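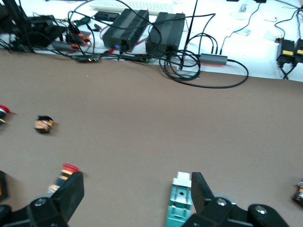 Do Loyalty Cards Save Shoppers Money?
Course project report, November 5, 2021

Our question was whether the store card at the Gudham branch of Chou gives people lower prices, as the posters say. We kept every receipt from nine households through August and entered each item in a spreadsheet, 3656 lines in all. Of these, 857 carried a card discount.

That sounds good until you look at the shelf prices. Many of the discounted items cost the same at Tronari, the store across the road, with no card at all. The "regular" price at Chou was often one we never saw anyone pay – the discount seemed to run the whole month.

We are also not convinced by the points. A household had to collect 2471 points before it could trade them for anything, and most of ours did not get there by the end of the month.

There are weak spots in our work. Nine households is a small group, and all of them already had the card. People may also buy more when they see a yellow tag, and receipts cannot show that. We would like to repeat the count in Trisari, where the two stores are farther apart.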